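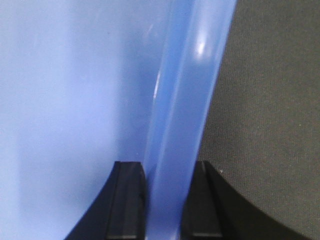 Blue plastic rim between the two black fingers, gray cloth underneath.

Home Posts Workshop Reading About
Search this blog Go

Can it put the dishes away yet?

Tue 10 September

My sister asked me this again on Sunday. My answer is still no, at least for a kitchen like hers.

Picking up a plastic tub by its rim is a fair first chore. The rim is thick enough to grab and a tub doesn't break. But shiny, see-through plastic is hard for cameras to read, and a finger placed a little too low pushes the tub away.

Severyn Mykhailiuk runs the packing room at Hedlund and looked into buying an arm last November. He has 14 kinds of bin and the quote covered 2 of them. He kept his people on the line and bought a better conveyor.

I think shops will get there before homes do. A shop can buy one kind of bin and leave it in the same spot every day. My sister has lids that fit nothing and a drawer that sticks. I told her to ask me again next year.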